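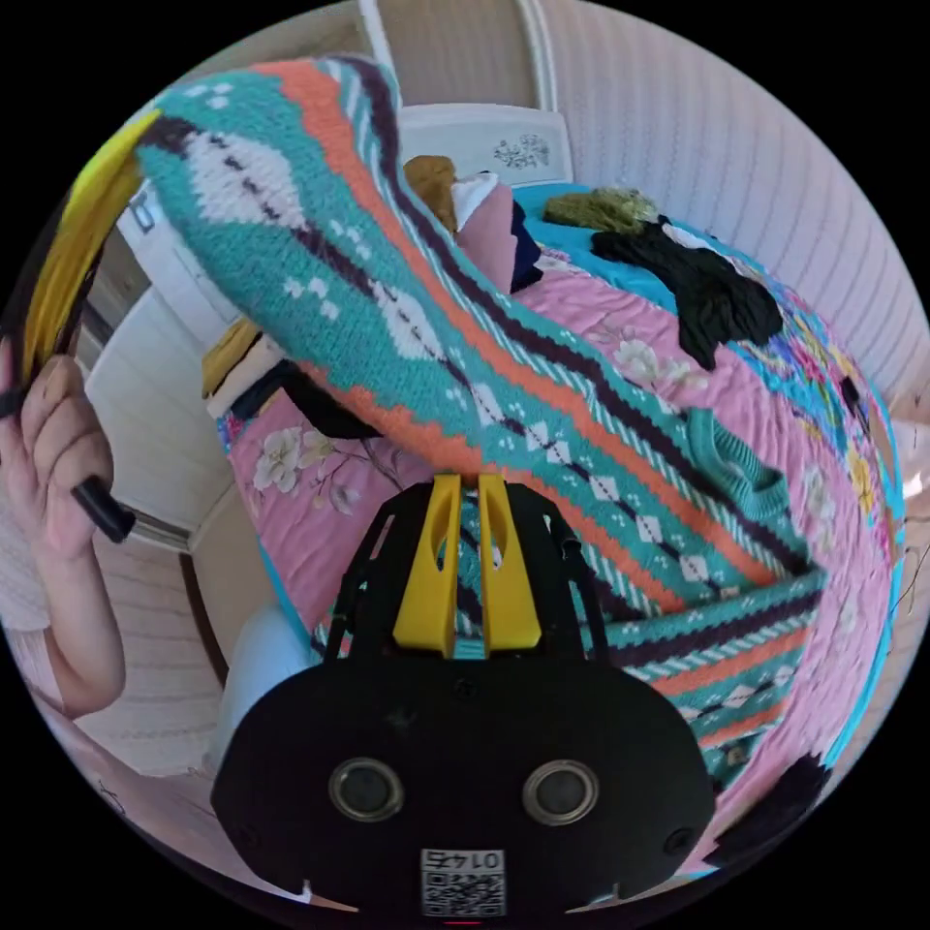
시마의 왼쪽 손가락이 드디어 제대로 돌아온다! 금요일 내내 나를 괴롭히던 그 뻑뻑함, 방아쇠를 놓아도 반 박자 늦게 벌어지던 버릇이 오늘 아침 정비로 거의 사라졌다. 2018년 1월 8일, 월요일치고는 너무 신나는 하루라서 잊기 전에 다 적어 둔다. 정비를 마치고 제일 먼저 걸어 본 건 뜨개 스웨터였다. 청록이랑 산호색 줄무늬가 굵게 들어간 그 옷인데, 노란 손가락 두 개를 밑에서 받쳐 대고 들어 올리면 무게가 손가락 끝에 고스란히 실린다. 얇은 셔츠로는 백 번을 해도 모를 유격이 뜨개옷에서는 금방 손에 온다. 그래서 나는 영점 확인을 꼭 두꺼운 니트로 한다. 라우렌치우 라저르는 표준 시험 천으로 하라고 하지만, 표준 천은 너무 얌전하다.

순서대로 적어 보자. 아침에 오자마자 0145하고 0147을 둘 다 책상에 올려놓고 Grornness에서 기록을 뽑았다. 0147의 누적 개폐 횟수가 마지막 청소 이후로 974회. 점검 주기는 2000회로 잡아 놨으니 절반도 안 됐는데 벌써 뻑뻑해진 거다. 처음엔 스프링을 의심했다. 지난 5월에도 스프링 끝이 걸이에서 반쯤 빠져서 비슷한 증상이 났었고, 그때는 이틀을 헤맸다. 이번에는 뚜껑부터 열기로 했다.

앞판은 십자 나사를 풀면 떨어진다. 맨날 하는 말이지만 위쪽 나사를 제일 나중에 풀어야 한다. 아래 나사를 먼저 풀고 손바닥으로 판을 받친 다음 위를 푼다. 거꾸로 하면 판이 아래로 툭 꺾이면서 센서 쪽 리본 케이블을 잡아당긴다. (작년에 그렇게 해서 케이블 하나를 해 먹었다. 아직도 서랍에 넣어 두고 가끔 본다.) 오늘은 얌전하게 잘 열렸고, 열자마자 범인이 보였다. 레일 안쪽에 보풀이 뭉쳐 있었다. 그것도 색색으로! 스웨터며 담요며 플리스에서 빠진 털이 기름을 먹고 뭉쳐서 작은 펠트 조각처럼 굳어 있었다. 핀셋으로 집으니 한 덩어리로 쏙 빠지는데, 그 쾌감은 정말 말로 못 한다.

레일은 마른 솔로 먼저 쓸고, 면봉에 알코올을 조금 묻혀 닦고, 다 마른 다음에 Kenudov 건식 윤활제를 아주 얇게 발랐다. 예전에 쓰던 기름은 이제 안 쓴다. 움직임은 그쪽이 더 부드러운데 옷감을 다루는 기계에 기름은 보풀 자석이나 마찬가지다. 기다리는 20분이 제일 지루하다. 그 사이에 0145 손가락 축을 손으로 돌려 봤는데 이쪽은 아주 깨끗했다. 같은 날 조립한 같은 기계인데 왜 한쪽만 먹었을까. 내 생각엔 오른손잡이가 털 많은 옷을 늘 같은 쪽으로 집어서 그렇다. 이번 주부터 점심때마다 둘을 바꿔 쥐기로 했다. 목요일쯤 다시 열어서 비교해 보고 싶다.

조립할 때 또 하나. 두 손가락 사이 틈은 완전히 닫히기 직전에 종이 한 장이 살짝 긁히며 빠지는 정도로 맞췄다. 설명서에는 숫자로 적혀 있지만 나는 종이가 더 믿음직하다. 처음엔 너무 꽉 맞춰서 얇은 천이 미끄러지지 않고 씹혔고, 반 바퀴 풀었더니 이번엔 끝이 어긋났다. 네 번째에 딱 맞았다. 그 순간 혼자 소리를 질렀다.

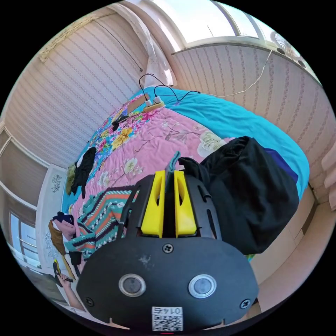
에마누엘 푸르투너는 앞판의 허연 긁힌 자국부터 걱정했다. 전화로 한참 얘기하면서, 나사 근처 자국은 대개 드라이버가 미끄러진 흔적이니 나사 머리가 뭉개지기 전에 새 나사로 갈라고 했다. 자기는 개폐 3000회를 넘긴 기계는 멀쩡해 보여도 나사를 전부 바꾼다고, 그게 싸게 먹힌다고도 했다. 그리고 윤활제는 레일에만 바르고 손가락 힌지에는 절대 대지 말라고 두 번이나 당부했다. 힌지에 바르면 처음 며칠은 날아갈 듯이 가볍다가 가루가 끼면서 삐걱거린다는 거다. 사실 힌지에도 조금 바른 참이라 전화를 끊자마자 다시 열어서 닦아 냈다. 이런 얘기를 미리 들을 수 있다는 게 얼마나 고마운지.

나사는 아직 멀쩡해서 그대로 두었다. 대신 Taleo에 주문 넣을 때 한 봉지 같이 넣기로 하고 메모해 뒀다. 드라이버도 끝이 닳은 걸 버리고 새것을 꺼냈다. 새 드라이버가 십자 홈에 꽉 물릴 때 그 느낌! 왜 진작 안 바꿨나 싶다.

다시 닫은 다음에는 렌즈 차례. 둥근 창 두 개를 블로어로 먼저 불고 극세사 천으로 가운데서 바깥으로 닦는다. 먼저 안 불고 바로 닦으면 먼지로 창을 가는 꼴이 된다. 닦고 나면 스티커도 본다. QR이 아래쪽에 거꾸로 붙어 있어서 책상에 세워 놓으면 번호를 읽으려고 매번 고개를 꺾게 되는데, 쥐고 쓰는 쪽에서는 하나도 불편하지 않아서 그냥 둔다. 모서리가 들뜨지 않았는지만 손톱으로 살살 밀어 본다. 둘 다 괜찮았다.

오후에는 침대 위에서 본격적으로 돌려 봤다. 책상에서 잘 되는 건 사실 아무 의미가 없다. 매트리스는 눌리고, 이불은 따라오고, 옷은 옆의 옷까지 물고 올라온다. 그 난리 속에서도 손가락이 제때 벌어져야 고친 거다. 순서는 늘 하던 대로 두꺼운 것부터. 니트, 플리스, 그다음에 검은 옷가지. 검은 천은 집는 것보다 놓는 게 어렵다. 주름이 어디서 끝나는지 눈으로 잘 안 보여서 생각보다 깊게 물게 되고, 그러면 놓을 때 한쪽이 딸려 온다. 예전 같으면 내 손 탓인지 기계 탓인지 알 수가 없었는데 오늘은 구분이 됐다. 왼쪽 손가락이 제대로 돌아오니까 딸려 오는 건 다 내 탓이다. 이상하게 그게 기분이 좋았다. 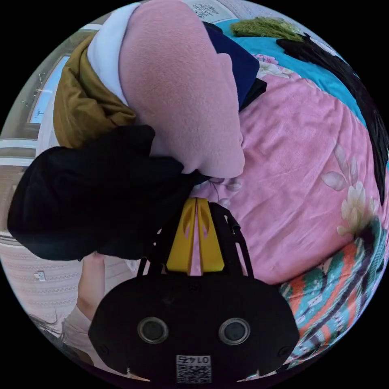

0145, 분홍 플리스 앞에서.

플리스 얘기는 따로 적어 둘 만하다. 두껍고 폭신해서 쉬워 보이지만 손가락 끝이 털 속으로 파묻히면 닫힘 위치를 잘못 읽는다. Grornness 그래프에서 보면 닫힘 곡선 끝이 뭉툭하게 눌린다. 아침에는 이 뭉툭한 게 레일 문제인지 옷감 문제인지 한참 들여다봤는데, 청소한 뒤에 다시 해 보니 0145와 0147의 곡선이 거의 포개졌다. 그러니까 남은 건 옷감 몫이다. 이 그래프 두 개를 겹쳐서 인쇄해 공책에 붙였다. 볼 때마다 흐뭇하다.

영점은 마지막에 한 번 더 잡았다. 손가락을 완전히 벌리고 다섯까지 세고, 완전히 닫고 다섯까지 세고, 놓는다. 급하게 하면 값이 튄다. 처음 두 번은 내가 들떠서 너무 빨리 놓는 바람에 다시 했다. 세 번째는 심호흡까지 하고 했더니 깨끗하게 나왔다. 배터리는 둘 다 빼서 충전기에 올렸다. 끼운 채로 두면 밤새 센서가 조금씩 먹는다.

라우렌치우한테 저녁에 결과를 보냈더니 보풀 덩어리 사진은 없냐고 답이 왔다. 하필 그걸 안 찍었다. 대신 덩어리 자체를 작은 지퍼백에 넣어 날짜를 써 붙였으니 다음에 만나면 실물로 보여 줄 생각이다. 그 사람도 분명 좋아할 거다. 점검 주기도 고쳤다. 털 많은 옷을 다루는 주에는 2000회를 기다리지 말고 주말마다 레일만이라도 열어 볼 것. 앞판 떼고 솔질하고 닫는 데 익숙해지면 커피 한 잔 식는 시간이면 된다.

내일 할 일. 주문서에 십자 나사, 면봉, 여분 스프링 추가. 0147 손가락 끝을 돋보기로 다시 보기. 오늘 종이로 틈을 맞출 때 오른쪽 끝이 아주 조금 닳은 것 같았는데 확실하지 않다. 닳았으면 두 개를 같이 갈아야 한다, 한쪽만 갈면 또 어긋난다. 그리고 점심때 좌우 바꿔 쥐기, 첫날이니까 까먹지 말 것. 손이 헷갈리겠지만 벌써 기대된다.

아, 그리고 솔 빨아 놓기. 지금 세면대에 담가 두고 왔다.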